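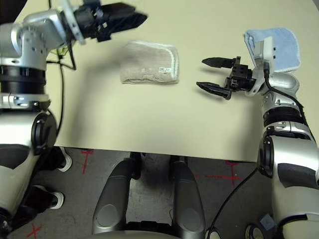

April, 10:40. Towel cell, working rules, second pass. Madhu Sengar wants these settled before the Pullow people visit, so I am writing down what we do now and where it falls short.

Speed. Both arms are capped at 200 mm/s at the tool while anyone is inside the floor marks. Outside the marks we run 315. The cap is set in the controller config, and whoever changes it initials the log. Two changes last month have no initials.

Start pose. Grippers open, fingers pointing in over the table, clear of the cloth. No run starts with a finger touching a towel. Dinesh Dubey asked for a minimum clearance and I have put 135 mm between fingertips and nearest fold in the draft. May be too generous for the small table. To check.

Cables. Wrist cables stay on the outer side of the arm with enough slack for full wrist rotation. The left one still lies over the tabletop in some poses and a towel could be dragged by it. Re-clip at the elbow, then sweep the joint through its range by hand before powering up. Floor cables to be taped or moved behind the base. Open item.

Floor marks. Red tape crosses, on the grey floor only, never on the table – the segmentation picks up red. Replace when an end lifts. The operator stands at the side with the stop in hand and closed shoes on. No reaching in to straighten a fold during motion, even at the low cap.

Towels. Barcode label stays on and is scanned before the run. Retire a towel at 648 folds or when the edging frays, whichever comes first. The Fostov sheet gives no figure for this, so ours comes from the Prukura trials and should be marked as in-house.

Wording. "Should" and "must" are mixed up all through section four. Dinesh to fix. I would keep "must" for the stop, the cap and the reaching-in rule and leave the rest as "should".

14:15. Re-clipping on hold, the spare clips are the wrong diameter. Mäkelä part number is in the drawer list. Ordered ten.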